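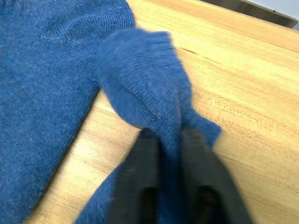
HELISETTI, 15 August 2022

By Rizal Halim
3 min read
Category: Get Involved / Open Calls

Wanted: 80 people who wear socks and don't believe what it says on the package

Sock makers have started to talk like tire makers. One pair on sale at the moment promises 1,000 wears. Another says it will not pill, and a third says it can go a week between washes, which I would like to see somebody prove on a bus in summer. When we wrote to ask how these claims were tested, most of the companies sent back a leaflet. One sent a coupon.

Fumen is a small consumer newsletter. We take no ads and we have no lab. What we can do is put ordinary socks on ordinary feet and write down what happens, and for that we need people.

What you would do

You get six pairs with the labels cut out. Each pair has a letter sewn inside the cuff. You wear them in turn from the start of November, in your own shoes, doing whatever you normally do. You wash them the way you already wash your socks. Please don't start being careful on our account. A wool cycle you have never used before is no help to us.

After each wear you fill in one line on a card: date, letter, hours worn, anything you noticed. Once a month you lay each pair flat on a table in daylight, take a photo of the heel, the toe and the ribbing, and mail it to us. The whole thing runs for three months. If a sock gets a hole, stop wearing it and send it in. Don't darn it, even if you are good at darning.

Who can apply

Anyone over 18 with a washing machine or regular use of one. We are short on people who stand all day at work, and we always are, so nurses, cooks and warehouse staff go to the front of the line. Runners are welcome but we have plenty already. If you work for a company that makes or sells socks, no. If you are married to someone who does, also no -- sorry.

What you get

You keep the socks, or what is left of them. We pay for postage. There is no fee, and I know "no fee" is what people say when they want work for free, so look at the card before you sign up and decide if it is worth it to you. Everyone who finishes gets the full results before they are printed, including the ones that make us look silly.
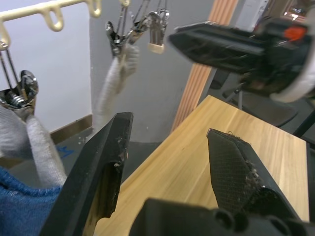

At the table in Helisetti.

What we can't promise

A clear winner. Our last trial was on dish towels and the cheap ones came out the same as the expensive ones, give or take some lint. Readers were annoyed. It may go that way again. Eighty people is also not very many, and feet differ a lot, so we won't be claiming that any sock lasts a certain number of wears. We will say which ones wore through, where, and how soon.

The socks are bought in regular stores with our own money. Guillot offered to send us theirs for free and we said no thank you. Plidance asked to see the questions first and got the same answer.

How to apply

Write to Iddrisu Quansah at the Fumen office with your name, mailing address, shoe size and a sentence or two on what your feet do all day. Tell him if you can't wear wool. He is sorting the places by shoe size, so a late letter from somebody with very small or very large feet still has a decent chance. You will hear from him either way before the parcels go out.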